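So, ich hatte ja versprochen, dass ich mal aufschreibe, was bei uns in der Zahnradmontage schiefgelaufen ist. Wird ein längerer Thread, holt euch was zu trinken. Es geht um einen Greifer, der losgelassen hat, wo er nicht loslassen sollte, und um die Frage, warum wir vier Tage lang an der völlig falschen Stelle gesucht haben.

Kurz zur Aufgabe, für alle, die neu hier sind: Der Arm soll kleine Stirnräder aufnehmen und auf die Zapfen einer runden weißen Platte stecken. Klingt nach Kinderspielzeug, ist es im Grunde auch. Aber die Bohrung muss den Zapfen treffen, und die Zähne müssen am Ende ineinandergreifen, und da hört der Spaß dann ziemlich schnell auf.

Die Zelle heißt bei uns intern Jemal (fragt nicht, das war schon so, als ich dazukam). Die Ablaufsteuerung läuft über Cukano, die Greiferfinger haben wir bei Talteck fertigen lassen. Bis April lief das alles so brav, dass ich schon angefangen hatte, damit anzugeben. Selber schuld.

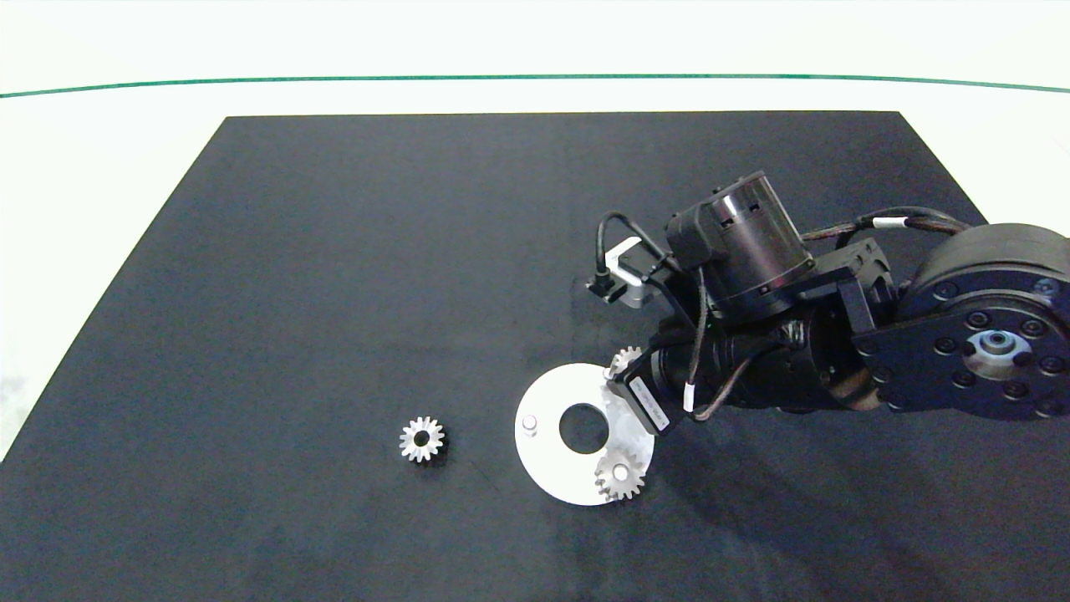 Angefangen hat es an einem Vormittag gegen halb elf. Der Arm nimmt ein Rad, fährt hoch, schwenkt rüber, und auf halber Strecke macht es leise "klick" und das Rad liegt auf der Matte. Keine Fehlermeldung, nichts. Der Arm fährt seelenruhig weiter, setzt ein unsichtbares Zahnrad auf den Zapfen, drückt es sogar noch vorsichtig an und meldet Erfolg. Ich hab gelacht. Beim dritten Mal dann nicht mehr so.

Gefährlich war das in dem Moment nicht, so ein Rädchen wiegt ja fast nichts. Unangenehm war die Meldung. Eine Steuerung, die "Teil gesteckt" ins Protokoll schreibt, obwohl der Greifer leer ist, der glaube ich auch sonst nichts mehr. Also haben wir die Zelle angehalten, den Not-Halt gedrückt gelassen und uns erst mal hingesetzt.

Ich bin dann das Protokoll durchgegangen, und zwar alle 414 Zyklen seit dem letzten Fingerwechsel, von Hand, mit dem Video daneben. (Ja, dafür gibt es bestimmt ein Skript. Nein, ich hatte keines.) Ergebnis: Die verlorenen Teile lagen fast alle im hinteren Drittel. Am Anfang passierte gar nichts, dann mal eins, und zum Schluss wurde es richtig lästig.

Erste Theorie, und die war natürlich meine: die Greifkraft. Also hochgedreht. Wurde besser, für eine Stunde oder so. Dann kam die zweite Sorte Fehler dazu, nämlich Räder, die beim Schließen der Finger wegspringen wie ein Stück nasse Seife. Eins davon haben wir erst abends unter dem Regal gefunden, ganz am anderen Ende vom Raum. Ab da hatten dann alle am Tisch eine Schutzbrille auf, und das ist bis heute so geblieben.

Zweite Theorie: die Kabel. Am Handgelenk geht einiges an Leitungen lang, und bei einem Schwenk um 180 Grad wird es dort eng. Wenn da was zieht, wackelt das Signal, dachten wir. Einen ganzen Nachmittag haben wir Stecker nachgedrückt, Kabelbinder aufgeschnitten und neu gesetzt und den Schwenk in Zeitlupe gefahren, immer einer mit der Hand am Not-Halt. War alles in Ordnung. Die Kabel liegen jetzt immerhin schöner als vorher -- ich tröste mich damit.

Dritte Theorie, und hier wird es peinlich, war die Software. Ich hab eine sehr lange und sehr bestimmte Mail an den Support von Cukano geschrieben. Die Antwort war freundlich und ausgesprochen geduldig, und am Ende stand sinngemäß die Frage, ob wir denn schon mal auf die Finger geschaut hätten. Hatten wir nicht. Also schon, so im Vorbeigehen. Aber halt nicht richtig, mit Lampe.

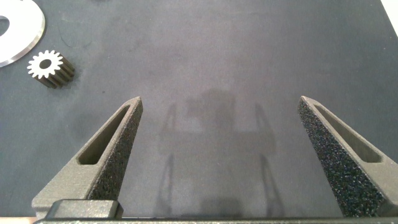 Der Fehler saß im Klebstoff. Also wirklich in dieser dünnen Schicht, mit der ein Belag auf seinem Finger hält. Wer die Bauart nicht kennt: Die Finger haben außen ein Langloch und laufen nach oben spitz zu, und innen sitzt dieses schwarze, körnige Zeug, das den Grip bringt. Das sieht von oben auch dann noch tadellos aus, wenn es darunter längst arbeitet. Bei uns hatte sich der eine Belag nahe der Spitze auf der Rückseite gelöst. Mit dem Fingernagel konnte ich ihn ein winziges Stück hin und her schieben, mehr war da gar nicht.

Und damit passte auf einmal alles zusammen. Beim Zugreifen hält das Rad prima. Dann beschleunigt der Arm, der Belag wandert ein bisschen mit, das Rad kippt und ist weg. Mehr Kraft hat den Belag nur noch weiter verschoben, daher die fliegenden Räder. Ich hatte also mit meiner ersten Maßnahme die Sache eigenhändig schlimmer gemacht, das möchte ich der Vollständigkeit halber hier hinterlassen.

Bei Talteck waren sie übrigens sehr nett am Telefon. Der Belag ist ein Verschleißteil, steht auch in der Anleitung, die bei uns in einer Schublade lag, zusammen mit den Ersatzbelägen. In derselben Schublade. Ich sag dazu jetzt weiter nichts.

Was wir geändert haben, weil bestimmt gleich jemand fragt: Die Beläge werden jetzt nach 400 Zyklen getauscht, egal wie gut sie noch aussehen. Vor Schichtbeginn drückt jemand einmal mit dem Daumen seitlich dagegen, natürlich bei abgeschalteter Zelle. Die Greifkraft steht wieder auf dem alten Wert, und ich hab einen Zettel an den Monitor geklebt, dass sie da auch bleibt.

Wichtiger finde ich die andere Änderung. Nach dem Anheben fragt die Steuerung jetzt die Fingerweite ab, und vor dem Aufstecken noch mal. Sind die Finger weiter zugefahren, als das Rad breit ist, bleibt der Arm stehen und meldet sich. Kostet ein bisschen Taktzeit. Die Kolleginnen und Kollegen von Zovodari, für die wir die Baugruppe vormontieren, haben kurz gemurrt und es dann sofort verstanden, als ich ihnen das Video mit dem unsichtbaren Zahnrad gezeigt hab.

Ein Rest ist noch offen. Ganz selten sitzt ein Rad leicht schräg auf dem Zapfen, obwohl Belag und Fingerweite stimmen. Ich vermute eine Kleinigkeit an der Anfahrhöhe, aber nach den letzten Wochen bin ich mit Vermutungen vorsichtig geworden und schau mir erst mal in Ruhe die Aufnahmen an.

Falls ihr körnige Beläge im Einsatz habt: Was nehmt ihr zum Kleben, und wie lange hält das bei euch? Mich interessiert vor allem, ob ihr vorher anschleift oder nur entfettet. Schreibt es gern drunter, ich lese alles, antworte aber wahrscheinlich erst heute Abend, gleich werden hier noch Finger gewechselt.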